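7월, 인쇄 시험실 노트
검정 베타 건조 및 뒤묻음 시험, 이어서

지난번 기록에서 Nastitent 무광지의 검정 베타가 적재 중에 뒤묻는 문제까지 적었음. 잉크 총량을 낮추면 뒤묻음은 줄지만 암부가 회색으로 뜨고, 총량을 되돌리면 다시 묻어남. 오늘은 총량은 그대로 두고 건조 대기 시간과 적재 조건만 바꿔 봄. 프로파일은 Aidoo에서 만든 기존 것을 그대로 사용.

조건
용지: Nastitent 무광, 같은 포장에서 꺼낸 것. 개봉 후 시험실에 하룻밤 방치.
잉크: Broltia 안료 검정. 카트리지 교체 없음. 시작 전 노즐 점검 이상 없음.
비교 용지: Flanier 반광. 로트 번호 796.
대기 시간: 15분과 40분, 두 조건.
하중: 같은 용지의 미인쇄 묶음을 위에 올림. 모서리 맞춤.
판정: 위에 얹은 백지의 뒷면을 육안으로 확인한 뒤 농도계로 측정. 측정 위치는 투명 필름 템플릿으로 고정.

오전에는 무광지부터 진행. 15분 대기 시편은 베타 중앙부에 뒤묻음이 남음. 가장자리 쪽은 거의 없음. 중앙부만 묻는 이유로는 하중 분포와 용지 휨 둘 다 가능한데, 시편을 평판에 놓고 보면 네 귀가 들려 있음. 인쇄면 쪽 수분 때문에 말린 것으로 추정. 귀가 들린 상태에서 묶음을 올리면 접촉 상태가 위치마다 달라지므로 하중 조건이 균일하다고 볼 수 없음. 다음 회차부터는 말림 정도를 먼저 기록하고 올릴 것.

40분 대기 시편은 육안상 뒤묻음 없음. 농도계로도 백지와 구분되지 않음. 다만 면봉으로 문지르면 여전히 묻어나므로 내마찰성은 별개 항목으로 봐야 함. Canpolat은 이 둘을 한 표에 묶자고 했으나 원인이 같다는 근거가 아직 없음. 표는 나눠서 작성.

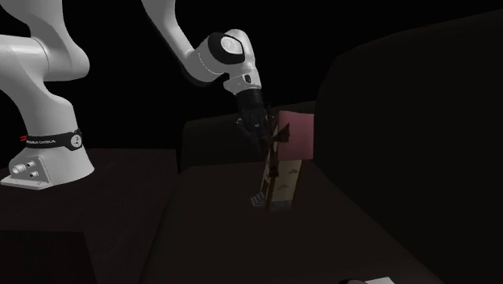 렌더링 이미지. 검은 배경, 흰색 로봇 팔과 어두운 갈색 상판.

오후에는 반광지. 15분 조건에서도 뒤묻음이 보이지 않음. 대신 베타 표면의 광택이 고르지 않고, 비스듬히 보면 이송 방향으로 옅은 띠가 나타남. 정면에서는 식별이 어려움. 띠 간격이 헤드 패스 폭과 맞는지 확인하려 했으나 경계가 흐려서 자로 재는 의미가 없었음. 단방향 인쇄로 한 장 더 뽑아 비교했더니 띠는 약해졌으나 남아 있음. 양방향 정렬 오차만으로는 설명되지 않음. 패스 사이 건조 시간 차이 쪽이 더 의심됨.

참고로 반광지의 로트 699 시편이 보관함에 남아 있어 같이 꺼내 봄. 같은 각도에서 띠가 보이지 않음. 하지만 이 시편은 인쇄 설정 기록이 없고 보관 기간도 불명이라 비교 근거로 쓸 수 없음. 봉투에 용지명과 로트만 적고 설정을 빼먹는 일이 반복되고 있음. 봉투 앞면에 프로파일명, 패스 수, 방향을 반드시 적을 것. 뒷면에 연필로 적는 것은 눌림 자국이 남으므로 금지.

습도 관련
Moffat이 오후에 제습기를 끄고 나간 것을 나중에 확인. 반광지 앞쪽 시편과 뒤쪽 시편의 환경이 같지 않음. 습도 기록계는 돌고 있었으므로 값은 남아 있으나, 기록계가 문 옆에 있어 인쇄기 주변 습도를 대표하는지는 불확실. 기록계를 배지대 옆으로 옮김. 반광지 결과는 예비 결과로만 취급하고 재시험 예정.

농도계 메모
백색 기준판에 지문이 있어 닦은 뒤 재보정함. 재보정 전의 값은 무광지 첫 시편에만 해당. 해당 시편은 다시 측정했고 판정은 바뀌지 않음. 원래 값은 줄을 긋고 남겨 둠. 지우개 사용하지 말 것.

남은 작업
무광지 말림을 평판 위에서 측정하는 방법 결정. 틈새 게이지를 쓰면 종이가 눌려서 값이 낮게 나오므로 측면 촬영 후 읽는 쪽을 우선 검토.
반광지는 제습기를 켠 상태에서 전량 재인쇄. 패스 간 대기를 넣은 것과 넣지 않은 것을 번갈아 출력.
내마찰 시험은 면봉 대신 추를 단 펠트로 교체. 손으로 문지르면 작업자마다 힘이 다름.
Canpolat에게 Aidoo 프로파일 원본 파일 요청. 공유 폴더에 있는 것은 이름만 같고 수정 시각이 다름.

추가. 퇴실 전에 40분 시편 묶음을 다시 열어 보니 맨 아래 장의 귀 한쪽에 작은 전사 자국이 있음. 적재 때 생긴 것인지 옮기면서 쓸린 것인지 구분 불가. 시편은 따로 빼서 보관했고, 판정표에는 물음표로 표시함.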